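Sorting Is Not Tidying
Opinion

The question I am asked most often by people outside the field is whether a robot can clear up after a family yet. The question I am asked most often by people inside the field is what success rate we are getting. These are treated as the same question at two levels of detail. I think they are different questions, and the habit of answering the first with the second has done a good deal of harm to how automation is bought, funded and reported.

Consider the chore. A living room floor at seven in the evening holds toys, a sock, a library book, half a cracker, and a charging cable that is plugged in at one end. Clearing it takes an adult a few minutes. The adult decides what each thing is, where it lives, whether it is broken, whether it is still in use, and whether it is food. The lifting is the small part of the work. On a shop floor the equivalent is end-of-shift bench clearing: parts back to bins, tools back to the shadow board, swarf to the scrap drum, and one odd item set aside for somebody to look at in the morning.

Now consider what is reported. The usual benchmark takes a set of objects with known shapes and known colors, puts them on a flat surface under even light, and scores the machine on whether each object ends up where the instruction said. The objects are rigid and light, and they do not break. They have been chosen so that the question of what a thing is can be settled from a single view. I have no quarrel with this as laboratory practice. You cannot debug a system on the living room floor, for the same reason you cannot learn to solder on a live panel.

My quarrel is with the step from the one to the other. Last May a supplier called Totell circulated a sales document for a bench-clearing cell built on its Undomum software. It cited 3,781 trials on colored shapes, and on the strength of those trials it offered the cell for kitting and general bench work. The number is large and I have no reason to doubt it. What it measures is repeatability inside a very small set of conditions. A customer reading the sheet would take it as a measure of range.
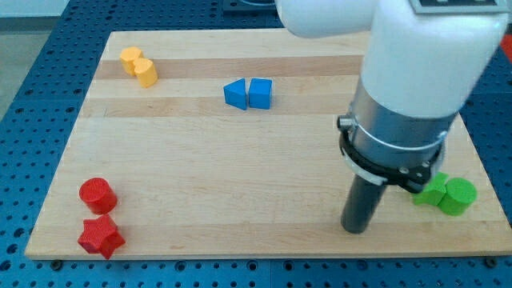
Repeatability and range trade against each other in ways that a single percentage hides. If a fixture holds the work surface in the same place every time, the controller can rely on calibration and the vision system has less to do. Remove the fixture and the calibration error becomes the main source of failure. If every object is one flat color, segmentation is close to free. Put a patterned dish towel on the table and segmentation becomes the whole problem. A system tuned to do very well in the first case may do worse in the second than one that was only fair at both, and nothing in the published rate will say so.

Contact is the second thing that tabletop trials tend to understate. Two blocks standing against each other are already harder than two blocks standing apart, as anyone who has tried to get finger pads down into a narrow gap can confirm. One remedy is to push the pair apart first and grasp second. Another is to use a plain rod as the tool and do nothing but push, a design with real merits: there is no jaw width to worry about, the force is easy to limit, and a missed contact is rarely a disaster. Pushing is underrated. A person wiping crumbs to the edge of a counter is pushing, and so is a person squaring a stack of paper. But pushing works only on a surface with room to slide, and it cannot put anything into a drawer.

The third is the item that does not belong. In the Abera trial, which ran in a small parts warehouse I advise, the machine worked through 1,529 picks before the team sat down with the logs. The picks it had planned for went well. The time was lost on everything else: a torn label stuck to a bin wall, a bag that had been opened and folded shut, a part from the wrong line. For each of these the arm stopped and asked for help, as designed. The stop was correct behavior. It also meant that a person had to stay within walking distance all shift, and the labor saving in the original proposal had assumed that person would be elsewhere.

This is the point at which advocates say the gap is closing, and they are right. Learned policies have improved. Instructions given in ordinary sentences now produce sensible motion in cases where, a few years ago, every motion had to be scripted. A system that can be told to bring the blue pieces together, and that does it from starting layouts it has not seen, is doing something of value. It has connected words to objects and objects to motion, and it can correct itself when a piece slides further than intended. I would put that ahead of most of the speed records that get announced.

I would still not call it tidying. Tidying needs a model of where things go that belongs to the household and is mostly unwritten. It needs a judgment about when to stop. It needs the ability to leave something alone — the half-built tower on the rug is not clutter to the child who built it. None of these appear in the score, and I do not see how they could be added to a tabletop benchmark without turning it into something else.

What I would ask for is modest. First, publish the conditions next to the rate. State how many object types were used, whether any of them were soft, whether the surface was fixed, and who reset it between trials. The Darkbridge group does this in a table on the front page of its reports, and the table takes up less space than the logo. Second, report interventions per hour as well as success per attempt. A machine that succeeds nearly every time but needs 3 interventions an hour ties up a worker. A slower machine that needs 2 per shift may not. The first will win on the data sheet and the second will win on the floor.

Third, stop using household words for laboratory tasks. A cell that moves shapes across a board is a rearrangement cell. Call it that, and a plant manager will ask the right things: what weights, what materials, what happens at the edge of the board. Call it a cleaning robot and the manager will picture a clean room, sign for it, and spend the following quarter writing exceptions.

As to whether machines can do the chores yet, my answer depends on how the chore has been cut up. Dishwashers have done the washing for decades and have never loaded themselves. Bench cells will do the sorting for any plant willing to present its parts in a regular way, and many plants should take that offer at the right price. The collecting, the judging and the putting away remain with people for now. I would budget for them on that basis, and I would read any data sheet with the page of test conditions open beside it. Where there is no such page, ask the supplier for one before booking the site visit.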